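How do I get a flat, even brown on an old tabletop?

Ilgın Güneş
Mar 19, 2024

I inherited a dining table that has been refinished by every generation of my family, each one angrier than the last. I stripped it in November and have been "about to paint it" ever since. I want a plain matte brown, no shine, no fake grain, no character. The table has had enough character. My first two test boards came out streaky, with shiny stripes where the roller overlapped. The paint is Ritwood satin, which the man at Tuncer swore was "basically matte." Do I need a different paint or a different personality?

Hacer Kocabaş

Satin is not matte, and the man at Tuncer knows it. He told me the same thing and I now own a very glossy bookcase.

Get an actual matte made for furniture, plus a short-nap foam roller. Sand with 120, then 220, wipe it down, prime, and wait overnight. Then thin coats. Two is the minimum and you'll probably want a third. The stripes come from going back over paint that has started to set, so load the roller properly, work the full length of the table, and when you see a spot you missed, leave it for the next coat. This is the hard part. I have to physically exit the room.

Put a clear matte topcoat on it if people are going to eat there. Stir the can, don't shake it, or you'll be sanding out bubbles and saying things.

riker_229

just use stain

Arton

Stain over five old finishes will look like a map of somewhere wet. Hacer has it right, except I'd skip the foam and use a microfiber roller. Also pick a brown with a bit of gray in it. The reddish ones look nice on the chip and then your dining room is a steakhouse. Something in this neighborhood: 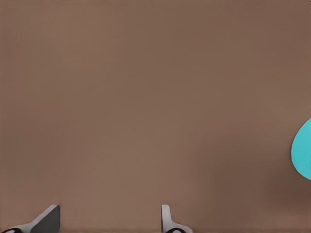 Hacer Kocabaş replied that microfiber sheds, that she spent a whole evening picking fuzz out of a dresser with tweezers, and that Arton is welcome to come over and see the 9 hairs she missed.

Wrap it in masking tape first and peel it off, Hacer. Takes the fuzz with it.

We use cookies to improve your experience. Accept all | Manage preferences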